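Coughlan estate: keep the air suspension or go to coils?
Drombridge Owners Forum > Older Cars > Suspension and Steering
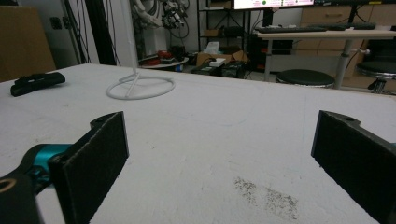 midlife_wagon
Posted Aug 6, 2023
The car is the long-wheelbase Coughlan with the straight six. The rear left corner drops overnight. It comes back up within a minute of starting, and the warning light stays off. The dealer wants 2911 for both rear air springs and a compressor. An independent shop in Midura quoted 1000 for a coil conversion, parts and labor. I plan to keep the car another three or four years. Which way would you go?

tallpaul66
Coils. I did mine in December and haven't thought about it since. It rides a little firmer over expansion joints and that's all I notice.

Lanying Du
Before you spend anything, spray soapy water on the bag and the fitting at the top of it. On these the fitting leaks more often than the bag does. The O-ring costs next to nothing. Leave the car at ride height while you do it and keep your hands out of the wheel well unless it's on stands.

Second point: why is the dealer quoting a compressor? If it comes up in under a minute, the compressor is fine.

midlife_wagon
They said the compressor has been "working harder than it should" and they replace it as a matter of course.

Lanying Du
I'd ask them to show you a pressure reading. I would also do one spring and not both, if the other side holds overnight.

gravel_drive
Disagree on doing one side. The bags are the same age. If the left one has cracked at the fold, the right one isn't far behind, and you pay the labor twice.

Lanying Du
The labor is an hour a side. I replaced the left on mine and the right is still the original, four years later. Not everyone's will go that way, but I wouldn't buy a part for a corner that isn't leaking.

Kacper Lis
I've owned two of these, one on air and one converted by the previous owner. The converted car was fine empty. With four adults and luggage the back sat low and the headlights pointed at the trees. I tow a small trailer a few times a year, and for that the air car is much better.

So it depends what you do with it. If it's you and a briefcase, coils will do. If you load it up, fix the air.

tallpaul66
That depends on the kit. Mine came with the heavier Bunell springs and it sits level with the trunk full.

Kacper Lis
And how does it ride with the trunk empty?

tallpaul66
Firm, like I said. I can live with it.

gravel_drive
You also have to deal with the control module on a conversion. Some kits leave the warning light on for good — ask the shop how they handle it. A buyer will notice.

midlife_wagon
Did the soap test this evening. Bubbles at the top fitting, nothing I could see on the bag itself, though the light was going. We do load it up for vacations, so I'm leaning toward keeping the air. Ordering the O-ring tomorrow.

Lanying Du
Get the one for the rear, the fronts are a different size. Let the air out of that corner before you undo the fitting.

tallpaul66
Still think you'll be back here for a bag next year, but it's a cheap thing to try first.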